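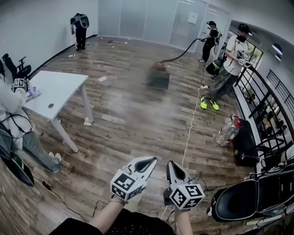
One reader's comment on the June version of this page was that the marker test is worthless if both grippers are held still, as any camera can find a motionless cube. The comment is correct. The procedure below replaces the old one and adds a moving pass for each hand.

Comparing hand-held grippers with marker cubes
Updated November 25, 2021

Scope

The procedure compares two hand-held grippers of the same type, or two claw tip designs on the same body, using a head-level camera and the fiducial marker cube on each unit. It was written with the Kirui grippers and the Zondeo recorder at our Trevville site. Other hardware will work if the recorder logs a pose and a detection flag for every image. It doesn't measure grip force.

Before you start

Charge or plug in the recorder and let it run until the reported image rate stops drifting. Set exposure to manual. Automatic exposure lengthens the shutter time when you turn away from a bright wall, and the marker edges smear.

Check each cube. All visible faces must be flat, and the black squares must have a white border on every side. Replace a print with a lifted corner. Pressing it back down lasts a few minutes at most.

Confirm that the left and right cubes use different marker IDs. Two cubes with the same IDs will produce a pose that jumps between hands, and the log will not flag it as an error.

Route the cables down the forearm side and away from the cube. A cable crossing one marker is enough to lose that face. Walk the full path once with the recorder off and move anything your feet or the cable can catch, including power cords on the floor. If other people are wearing rigs in the same room, agree on a path for each person and keep their marker IDs separate from yours.

Step 1. Static pass

Hold both grippers in front of you with the tips pointing forward and the elbows slightly bent. Start the recorder and hold for 17 seconds. Stop and save the file as static. Open the log and note the spread in position for each cube. This is the noise floor. Differences smaller than this in later passes should be ignored.

Step 2. Moving pass

Start from the same pose. Move the left gripper out to the side, back to center, up to chin height and back to center. Keep the right gripper still. Repeat with the hands swapped. Do 4 repeats per hand at normal working speed, then save the file as moving.

Don't slow down at the ends of the motion. The reversal is where the weaker setup usually drops out, and a careful operator can hide the problem completely.

Step 3. Opening and closing

Keep the wrists steady and cycle each claw from fully open to fully closed. The cube pose should stay inside the noise floor from step 1. If it shifts with the trigger, the cube mount is flexing. Tighten the mount and repeat from step 1, as the old static file no longer applies.

Step 4. Pick test

Place a small object on a table and pick it up with one gripper, then the other. Use 13 picks per hand. Log a miss when the tips touch the table first or when the object slips before it is clear of the surface. Change only one thing between runs – tip, body or operator.

Reading the results

Count dropped images per pass before looking at positions. In our last moving pass the recorder saved 708 images. The left cube had longer gaps than the right, all of them at the outer end of the sideways motion. The cause was the camera angle. Tilting the camera down shortened the gaps, and swapping the two grippers left them on the same side.

That swap is worth doing every time. If the fault moves with the gripper, look at the cube and the print. If it stays with the hand, look at the camera, the lighting or the cable.

Known problems

The Nimatitz controller resets its clock when unplugged. Sync it again after any cable change, or the claw log and the camera log will not line up.

Haze in the air lowers marker contrast. Repeat the static pass if it appears partway through a session.

Glossy prints fail under ceiling lights at some wrist angles. Use matte paper.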